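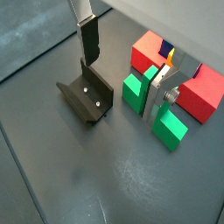 Ponta emborrachada da garra sobre um suporte metálico preto, na bancada de ensaios. À direita, blocos verdes e vermelhos junto a uma peça com botão metálico serrilhado.

Robôs já arrumam a bancada, mas ainda tropeçam no parafuso, conclui relatório da Tesport

A Tesport divulgou em janeiro os resultados da primeira fase do seu programa de avaliação de manipuladores robóticos em tarefas domésticas e de oficina. O relatório abrange 22 tarefas, repartidas entre trabalhos de casa e operações de montagem ligeira, e procura responder a uma pergunta que chega com frequência aos serviços técnicos da entidade: em que trabalhos pode uma máquina substituir, com segurança e sem supervisão permanente, a mão de uma pessoa.

A resposta é parcial. Em 665 tentativas registadas, 447 foram concluídas sem intervenção do operador. Das restantes, 132 exigiram uma correção manual, em geral o reposicionamento de uma peça, e as demais foram interrompidas pelo sistema de segurança ou pelo técnico responsável.

Segundo Bent Vestergaard, coordenador técnico do programa, os números devem ser lidos tarefa a tarefa. «Uma taxa média diz pouco a quem gere uma oficina ou um armazém. O comprador precisa de saber se o equipamento apanha aquela peça, naquela bancada, com a iluminação que lá existe», afirmou na sessão de apresentação, realizada às 10h30 no auditório da entidade.

Participaram no programa três fornecedores. A Nastex apresentou um braço de bancada com garra de dois dedos, a Treltik forneceu o software de planeamento de movimentos e a Ragnarsson cedeu pontas de preensão intermutáveis. A avaliação incidiu sobre o conjunto montado, e o relatório não atribui classificações individuais às empresas.

Tarefas de oficina

No grupo da oficina foram incluídas a recolha de peças metálicas pousadas na bancada, a colocação de suportes em gabaritos, o aperto de botões roscados, a separação de componentes por tamanho e a arrumação de ferramentas manuais no respetivo painel.

A recolha de peças com faces paralelas e rebordos acessíveis obteve os melhores resultados. Os perfis em calha, por oferecerem uma parede elevada que a garra consegue prender, foram levantados com regularidade, mesmo quando colocados em diagonal relativamente ao braço. As dificuldades aumentaram nos casos em que a peça se encontrava a pouca distância de outros objetos. O planeador de trajetórias optou então por aproximações mais lentas ou recusou o movimento, por não encontrar espaço livre para o dedo exterior da garra.

Os técnicos assinalaram ainda o efeito das superfícies. As peças pretas sobre tampos escuros foram localizadas com menor precisão do que as peças claras, e os reflexos no tampo deram origem a erros de profundidade. A Treltik informou que está a rever o módulo de perceção e que entregará uma nova versão antes da segunda fase.

O aperto de botões roscados foi a tarefa com pior desempenho do grupo. O conjunto conseguiu iniciar a rotação na maioria das tentativas, mas perdeu com frequência o contacto ao fim de meia volta, altura em que a garra tem de largar, recuar e voltar a prender. Um operador sem formação específica executa a mesma operação em poucos segundos. O relatório recomenda que o aperto continue a ser feito por pessoas, ou por aparafusadoras dedicadas, e desaconselha o recurso a garras de uso geral para esse fim.

Tarefas domésticas

Nas tarefas de casa foram avaliadas, entre outras, a retirada de loiça de um escorredor, a dobragem de panos de cozinha, a abertura de gavetas, a recolha de brinquedos do chão e a limpeza de uma mesa após a refeição.

A recolha de brinquedos e de outros objetos rígidos para uma caixa foi concluída com poucas interrupções. A abertura de gavetas revelou-se dependente do tipo de puxador: os modelos em arco não levantaram problemas, enquanto os puxadores embutidos obrigaram à troca da ponta de preensão. A dobragem de panos foi possível com tecidos grossos e de formato regular, mas os tempos de execução permaneceram muito superiores aos de uma pessoa.

A limpeza da mesa foi interrompida mais vezes do que qualquer outra tarefa doméstica. O sistema distingue mal os restos a deitar fora dos objetos a conservar, e o relatório regista dois casos em que um talher foi encaminhado para o recipiente do lixo. A Tesport considera que esta tarefa não está em condições de ser oferecida ao consumidor sem vigilância.

Desgaste e manutenção

Um capítulo autónomo trata do desgaste das pontas. As superfícies emborrachadas garantem a aderência necessária à preensão de metal liso, mas perdem material com o contacto repetido com arestas vivas e cabeças de parafuso. O documento aconselha a inspeção visual no início de cada turno e a substituição logo que o rebordo se apresente irregular ao ponto de alterar a posição da peça na garra. A Ragnarsson anunciou que disponibilizará um calibre simples para essa verificação.

Foram igualmente anotados riscos e marcas de arrastamento nos tampos das bancadas. Na maior parte dos casos os danos são superficiais. A entidade sugere, ainda assim, que as empresas protejam os tampos com um revestimento substituível e que mantenham um registo das ocorrências, útil para detetar desvios de calibração em altura.

O tempo de manutenção não foi contabilizado nas taxas de conclusão, opção que suscitou perguntas durante a sessão. Bent Vestergaard reconheceu que o dado é relevante para o cálculo do retorno do investimento e indicou que será incluído no próximo relatório. «Medimos a execução da tarefa. Falta medir o dia de trabalho completo, com as paragens, as limpezas e as trocas de ponta», declarou.

Segurança e presença de pessoas

Todos os ensaios decorreram com limites de velocidade e de força definidos previamente, e com um técnico junto ao botão de paragem. Nenhum acidente com pessoas foi registado. As paragens automáticas deveram-se sobretudo a contactos inesperados entre a garra e objetos vizinhos da peça a recolher, situação que o sistema trata como colisão.

A Tesport recorda que os resultados não constituem certificação e não dispensam a avaliação de riscos no local de instalação. Em ambiente doméstico, a entidade recomenda que os equipamentos deste tipo não funcionem na presença de crianças ou de animais enquanto não existirem critérios de ensaio próprios para esse uso.

Efeitos no emprego

O relatório não formula previsões sobre postos de trabalho. Dedica, contudo, uma secção à organização das equipas nas oficinas que acompanharam os ensaios. Os responsáveis ouvidos indicaram que o equipamento liberta os operadores de deslocações repetidas entre a bancada e as estantes, mas acrescenta tarefas de preparação: dispor as peças com espaço suficiente entre si, verificar a posição dos gabaritos e retomar as operações interrompidas. Em bancadas onde se trabalha com séries curtas, essa preparação consumiu grande parte do tempo ganho.

Para as séries longas, com peças iguais e posições estáveis, a avaliação é mais favorável. A Nastex defendeu na sessão que é nesse segmento que a adoção deverá começar e referiu que os seus clientes pedem, acima de tudo, um tempo de configuração mais curto entre produtos.

Segunda fase

A segunda fase do programa manterá as mesmas tarefas, de modo a permitir a comparação, e introduzirá variações de iluminação, de cor do tampo e de densidade de objetos na bancada. Está também prevista a participação de operadores sem experiência em robótica, que receberão uma formação inicial de uma manhã e ficarão responsáveis pela preparação e pelo arranque dos ensaios.

Os fornecedores interessados em submeter equipamento podem pedir o caderno de requisitos aos serviços técnicos da Tesport. As candidaturas devem indicar a carga máxima, a abertura da garra, o tipo de ponta utilizada e as condições de instalação elétrica. Os conjuntos que integrem componentes de mais de um fabricante têm de designar um interlocutor único para efeitos de assistência durante os ensaios.

O relatório integral, com as fichas de cada tarefa e a descrição dos procedimentos de medição, encontra-se disponível para consulta no centro de documentação da entidade, das 9h00 às 17h00, mediante marcação prévia.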